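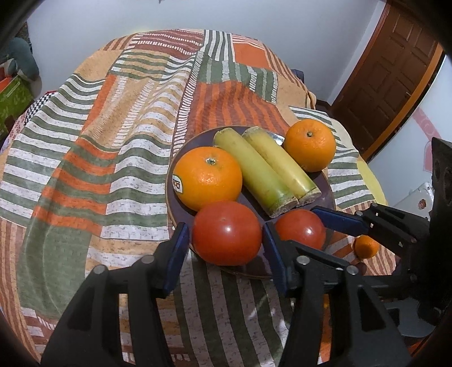

図1 卓上の皿に盛ったオレンジ、サトウキビ、トマト

Erby 青果品目名対訳表 データカード

概要
本データセットは、青果の品目名を日本語、英語、ウェールズ語の三言語で対照した語彙表である。小売店の値札および学校給食の献立表における表記の統一を目的として、Howells 語彙資料室が編纂した。

収録内容
見出し語は60品目とし、うち37品目を果実、残りを野菜その他に分類する。サトウキビは植物学上の区分によらず「その他」に置く。トマトは野菜として扱う。各行は見出し語、読み、英語名、ウェールズ語名、分類、備考の6列からなる。

ファイル形式
文字コードはUTF-8、区切りはタブとする。空欄は未調査を示し、該当語が存在しないことを意味しない。

表記の方針
日本語の見出しは片仮名または平仮名を用い、漢字表記は備考欄に記す。ウェールズ語名は単数形を原則とするが、集合名詞として用いられる語はその形のまま採録した。地域差のある語は斜線で併記する。

既知の制約
柑橘類の品種名は網羅していない。Pavano 版から引き継いだ41件の備考は、出典の再確認を終えていない。

編集担当
編集:Branwen Humphreys
校閲:Wyn Eynon

更新履歴
06/05/2018 第2版。分類欄を追加し、読みの誤記を訂正した。
初版は前年4月に配布した。

利用条件
教育および研究の目的に限り、出典を明記のうえ複製を認める。商用利用を希望する場合は、事前に編集担当まで書面で申請すること。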